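Student Robotics Club: Notes from the April Session

Posted by Tamunoemi Bako

The club's spring project, entered in our records under the name Pumphrey, has reached its demonstration stage. Members are assembling a set of examples in which a person wearing a head camera and holding two grippers carries out a household task. The examples will later be used to train the club's own arm. Friday's work was given over to the tissue box.

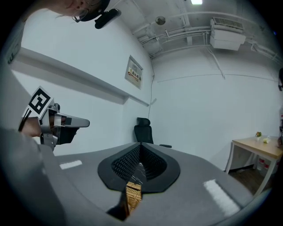
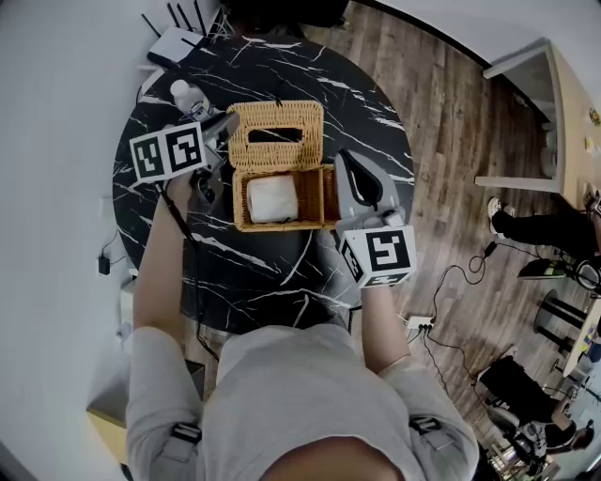
The tissue box task

The box is woven, with a hinged lid and a slot in the lid for the tissues. It was chosen by vote over a pencil case and a lunch tin. The operator is required to open the lid, place a tissue pack in the basket, and close the lid again, using the grippers only. Hands may not touch the box at any point between the start call and the stop call.

Students who had practiced only with rigid blocks found the lid demanding. It has to be steadied from one side while the other gripper does the work, and a wicker edge gives slightly under pressure. Floor Martens, our second-year lead, has asked that operators keep the marker cubes turned toward the head camera whenever the task permits. Attempts in which both cubes are hidden for more than a moment will be set aside during review.

Progress to date

The club has recorded 945 attempts since the start of term. Of these, 83 were rejected at first review, most of them for a late start call or for a cable caught under the operator's sleeve. The tissue box accounts for nearly 50 of the accepted attempts, and the remainder belong to the cup, towel and drawer tasks completed in the winter.

I would like to record my thanks to the first-year members, who have taken on the labeling with great patience. Their written notes on failed attempts have been of more use to me than the scores.

Arrangements for the next session

Operators should arrive at 4:30 p.m. and sign the sheet before putting on the head camera. Shoulder straps are to be adjusted by a second member. New members will observe two full attempts before taking a turn.

The session after that will be reserved for review. Members who have not yet submitted their labels should send them to Floor beforehand, with the task name and attempt number on every line.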